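Undum household handling project
Progress report to the Butkienė fund
Mar 21, 2024

This report covers the second stage of the grant, in which we gather examples of everyday table tasks done by people with hand-held grippers. The examples go to the learning group at Curnum, who train the arm policy on them. The first stage, on kitchen drawers, was reported separately.

Work done

We have recorded 2,426 examples in this stage. Of these, 103 were set aside at review. Most of the rejected ones had lost tracking for part of the run, and the rest were stopped before the task was complete. The others have been passed to Curnum with their task labels.

The main task in this stage is sorting and serving packaged snacks. The operator works with 2 grippers, one in each hand, and moves packets between the tablecloth, a bowl and a plate. We chose snacks for the soft wrappers, which fold and slide when they are pinched. The packets are put down in a new arrangement before each run, and the operators are told to work at their normal speed.

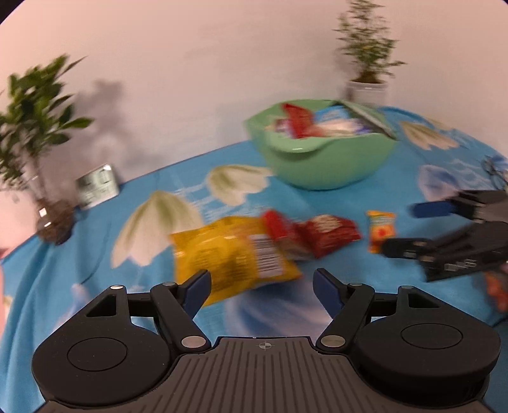

Early on we asked operators to pick up every packet from its middle. That gave tidy examples but very little variety, and the first policy trained on them did poorly whenever a packet lay under another one. We dropped the instruction. Operators now take hold wherever they would with their own fingers, and overlapping packets are left that way on purpose.

Patterned cloths and house plants stay on the table during recording. Curnum asked for this after the Mekeo trial, where the policy had only seen bare work surfaces and failed on anything else.

Problems

Cable routing is still a nuisance. Two sessions were cut short when a connector worked loose, and we have ordered locking ones. Fast wrist turns also blur the view from the gripper camera. We keep these runs unless the tracking fails.

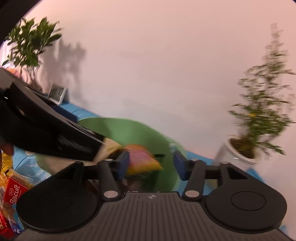

Labeling is behind recording. It takes longer than we budgeted for, mainly in runs where both hands are busy at once and the start and end of each step have to be marked for each hand. We have moved some hours from recording to labeling and expect to be level again by May.

Next steps

- Record a further 300 examples with new tablecloths and a different room layout.
- Finish the labels for the two-handed runs.
- Send Curnum the full set for retraining and get their results back.

Spending is within the agreed budget - the connectors came out of the equipment line - and we are not asking for any change to the grant at this point.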